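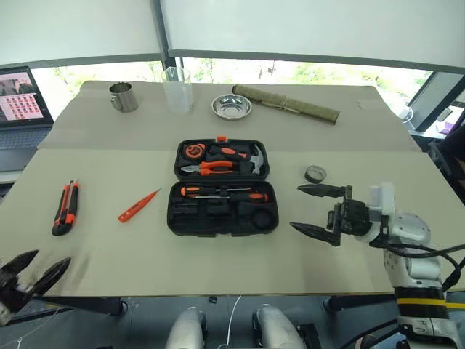 Radulović is a small repair and upholstery workshop in Mustotdale, and we are looking for a trainee to join us from October. We take old chairs, sofas, benches and footstools and make them good to sit on again. Most of the furniture comes from families in the town, and the rest comes from two hotels and from a dealer in Ratgate. The trainee will learn both sides of the work, the wood and the cloth. You do not need to bring any tools of your own. For the first weeks it is enough to have a hammer, a tape measure, pliers and a pair of screwdrivers, such as fit in one open toolbox, and we will lend you these. The special tools for upholstery come later, when your hands are ready for them.

About the work

In the beginning you will mostly take things apart. This is slow work and many people find it boring, but it is how you learn the way a chair was built. You will pull out old tacks and staples, lift the cover in one piece if it is possible, and keep it as a pattern for the new one. You will also write down the order in which everything came off. We have a notebook for each piece, and the customer may read it at the end.

After that you will learn to glue and clamp loose joints, to put new webbing on a seat, to tie springs, and to cut and sew simple covers. In the second half of the training you will do complete drop-in seats for dining chairs alone, and you will help with armchairs. Buttoned backs and leather are not part of the training. If you stay with us longer, we can speak about it.

One afternoon in each week is for deliveries. We go with the van, two people together, and sometimes there are many stairs. You should be able to carry one end of an armchair. You do not need a driving license, although it would help us.

The workshop

We are five people. Sum-yee Liu leads the workshop and will be your teacher for the wood side, and also the person who plans your weeks. The workshop is on the ground floor behind the Hesik bakery, and it has one long room for the work, a smaller room for cutting cloth, and a kitchen where we eat together. In winter the long room is cool in the morning, so please think of warm clothes. The dust from old horsehair can be bad for people with asthma. We have masks and good extraction, but if you have this problem, please talk with us before you apply.

The working day starts at 9 in the morning and ends at half past five, with one hour for lunch. We close for two weeks in the summer, and you can choose the rest of your holidays yourself if you tell us one month before.

What we offer

The training takes 21 months and it is paid from the first day. The pay goes up after nine months. We send the exact numbers to everybody who is invited for a visit, and you can of course ask for them by mail already now. You also get work shoes, two aprons, and the bus ticket if you live outside of Mustotdale. At the end we write a detailed letter about what you have learned. It is not a state certificate and we want to say this clearly. The two trainees before you found work with it, one in a theater and one in a shop for old furniture.

Who we are looking for

You are at least 18 years old. It is not important which school you finished. We have had a trainee who came directly from school and another one who was a nurse for many years before. You should like to work with your hands for a long time on the same thing, and you should be able to say it when you made a mistake. Some sewing is welcome but not needed. In the workshop we speak English, and if yours is not perfect, you will be in good company with me.

Please do not worry if you have never worked with wood. We prefer to show you from the start how we hold a chisel and how we sharpen it.

How to apply

Write us a letter of one page. Tell us who you are and why this work interests you. Please describe also one thing that you repaired or made, and what went wrong with it. It can be a bicycle, a coat, a shelf or anything else. Photos are welcome, but send not more than five. We do not need a photo of you, and we do not need a list of all your jobs.

You can send the letter by mail or bring it to the workshop in the afternoon. Everybody gets an answer. If we think that it could fit, we invite you for two trial days, which are paid like normal work days. You will strip one seat and web it new, and you will have lunch with us and ask everything you want.

We read the letters in the order they come, and the place stays open until we have found the right person. Questions go to Sum-yee Liu, best by phone before 9 in the morning, when the machines are still off.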